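Unit 3: Surface Finish and Pattern in Interior Materials

Reading: Bitar, course packet, section 11.

Polished stone gives specular reflection. Light leaves the surface at the angle at which it arrived, so lamps and windows show as bright spots. A honed surface scatters the light and looks paler. Gloss readings in this course use a scale on which the black glass reference is set at 100. Record the angle of the meter with every reading.

Veining is judged separately from ground color. Note the ground first, then the color and width of the veins. 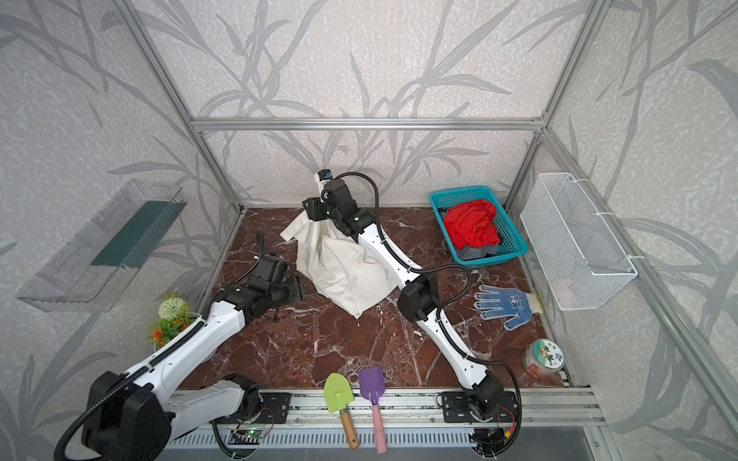
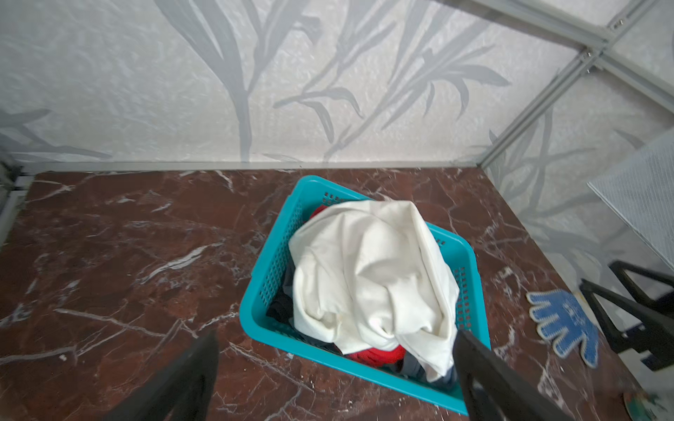

Reddish-brown polished marble with pale veins.

Printed wall coverings are described by ground, motif, and repeat. The repeat is the vertical distance between two identical points in the pattern. In a straight match the motif lines up across adjoining strips at the same height. In a drop match every second strip is shifted, usually by half the repeat, and waste goes up. Large motifs need a full repeat added to each cut length.

Lab: measure the repeat on the Saliba sample roll and compute the number of strips for Room 118. Show the waste per strip. Send questions on the worksheet to Boyang Fang before the January lab.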